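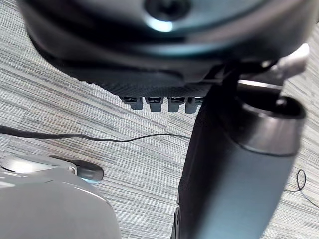
*Glossy up top, fine crosshatched or knurled texture around the edge, four gray tabs in a row.*

## Come draw dark things with me – September, Bekcombe

Hi! I'm Augustina Bonsu, and I'm looking for people to join a drawing group at the Annan Rooms in Bekcombe this fall. We draw dark objects. Black plastic, charcoal rubber, cast iron, old typewriter parts, the underside of a desk lamp, whatever I can get up the stairs. I've run it twice before in Surkcombe with a smaller crowd and a much worse parking situation, and I'm so happy to have a bigger room this time.

The group is called Seventeen Grays, and there are 17 places (I named it before I booked the room, and then the number of easels matched, which pleased me more than it should have).

### What we'll be doing

Most drawing classes I took as a student put a white jug and a lemon in front of me. I love a lemon! But I got stuck for years on anything darker than a brown paper bag. My blacks all came out as the same flat patch, with a nervous outline around it. If that sounds like you, please come.

We start with edges. A shiny black surface is often easiest to find by the bright line along its lip, where the light catches, and half the drawing can be that one line. Then we look at what happens when glossy plastic meets textured plastic. Two parts can be close to the same black and still need completely different marks: a smooth, slow tone with an abrupt highlight for one, and for the other a dry, grainy charcoal that you leave alone once it's down. (Leaving it alone is the hard part. I will come by and gently take your pencil.)

After that we do small repeated shapes, like tabs, slots, vents, and screw heads. I'm very fond of these. Four little rectangles in a row never sit exactly the same to your eye. One looks a bit higher, another gets half hidden behind something, and if you draw them all alike the whole thing goes stiff. We'll spend an entire evening on that, and I'll bring a cheese grater.

The last stretch is polished metal against black, for anyone who's still speaking to me. You'll need a good eraser.

### Who I'm looking for

Adults of any age, any level. You don't have to be good. I'd like a mix of people who draw every day and people who last drew in eighth grade, and in Surkcombe that mix worked really well. One of our steadiest people had spent her working life measuring carpets and could judge an angle better than me.

You do need to be OK with:

- sitting or standing in one spot for 40 minutes at a stretch, with breaks between
- low light – I turn off the overhead lights and use side lamps, so bring your reading glasses if you own any
- getting charcoal on your sleeves
- having your drawing pinned on the wall next to everyone else's at the end of the evening

That last one worries people. We don't do a formal critique. We put the kettle on and look at the wall, and you can talk about your own page or not.

### Times and the room

We meet once a week in the evening, 6:30 to 9:00, starting in September and going for eight weeks. I'll send the dates when I confirm your place. If you can make six out of the eight, you're fine. Fewer than that and I'd ask you to wait for the spring group, as the evenings build on each other a little.

We're on the second floor. There's an elevator, and it's slow but it works. The bathroom is on the same floor. The 93 bus from Zondham stops across the street, and if you're coming back that way, tell me and I'll make sure we wrap up in time for it. Street parking is free after six.

### Cost and materials

It's free to take part. Selorm Agbeko, who runs the frame shop downstairs, is covering the room, and I'm not charging for my time. What I ask in return is that you let me keep one drawing from each person for a show in the Annan Rooms hallway over the winter. You choose which one, and you get it back after.

I supply the paper (I bought 500 sheets of a gray stock I really like, so please be wasteful), plus drawing boards, clips, and compressed charcoal. Please bring:

- a soft pencil, 4B or softer
- a kneaded eraser
- a white pencil or a bit of chalk
- an old cloth

If any of that is a problem to get hold of, say so when you write and I'll put a set together for you.

### I also need one helper

This is a paid spot, separate from the 17 places. I need a person to come at 5:45, help me carry objects and set lamps, and stay on till 9:15 to pack up. You'd be free to draw in between if nothing is falling over. You should be comfortable lifting a medium box and climbing a short stepladder. It pays $20 an hour, and it would suit an art student or anyone who likes fiddling with lights. Put "helper" at the top of your note so I don't mix you up with the drawing list.

### How to sign up

Drop a note in the mail slot for Room 401 at the Annan Rooms (yes, second floor, room 401, the numbering there is its own thing), or leave it with Selorm at the frame shop during the day. Give me your name, a phone number or email, and a couple of lines on what you've drawn before, if anything. Please don't send a portfolio! What I would love is for you to name one dark thing in your house that you'd like to draw. Last time I got a waffle iron, a bowling ball, and somebody's grandfather's shoe brush, and we drew all three.

I'll reply to everyone by the end of August. If there are more notes than places, I'll pick with a view to keeping the group mixed, and everyone else goes first in line for spring.

Wear something you don't mind ruining a bit.

– Augustina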